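prollow-bench

Notes, config files and small scripts for the two-arm bench in the shared workshop at Unava. Maintained by Wondimu Woldemariam. Last edited 2018-08-19.

What is in here

config/ - joint limits, home poses and table height for both arms
scripts/ - start, stop, home and log
logs/ - one text file per session, named by session number
cable/ - notes on cable routing, with lengths
parts.txt - what we bought, what we made, what is on loan

The logs stop at session 443. Anything older than March was recorded with the previous table height and should not be mixed with the rest. The script called merge_logs will refuse those files unless you pass the old height by hand.

Starting up

Clear the tabletop within reach of both arms. Switch on the controllers, then run start from the scripts folder. It waits 60 seconds for both controllers to answer and quits if one does not. Run home next. The left arm moves first, then the right. Keep a hand near the stop button the whole time - home does not check for things on the table.

The default speed is set low. Please leave it that way in the shared config and put your own value in a local file, which git ignores.

Cable routing, left arm

The cable from the white housing on top of the wrist used to run flat along the links. It pulled tight whenever the wrist turned past a certain angle, and twice the connection dropped in the middle of a run. Wondimu rerouted it with more slack. It now leaves the top of the housing, goes up in a high arch and comes down along the arm past the elbow. There is another loop lower down, and a shorter cable by the wrist joins the main run.

If you take the housing off, put the cable back the same way. The slack above the wrist should be 300 mm longer than the straight distance to the elbow. Turn the wrist by hand through its full range before powering up, and watch the arch, not the gripper.

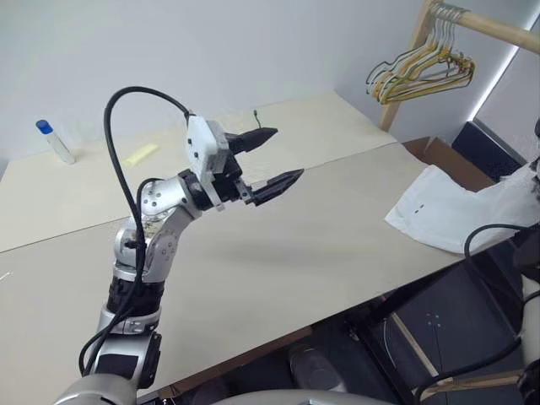
Gripper

Two fingers, black. The open and closed positions are in config/gripper.txt. The close command takes a force setting from 1 to 8. We use 3 for plastic bottles and 5 for most other things. Above 6 the fingers start to slip on their mounts, so check the screws afterward.

Known problems

Home sometimes stops short on the left wrist. Run it again.

The table seam shows up as an edge in the Brultine depth script. Ignacio, our fork of it, has a mask file for this, but the mask has to be redrawn if the table moves.

Log times are local time and do not account for the clock change.

License

Scripts are MIT. Notes and logs can be reused with a link back.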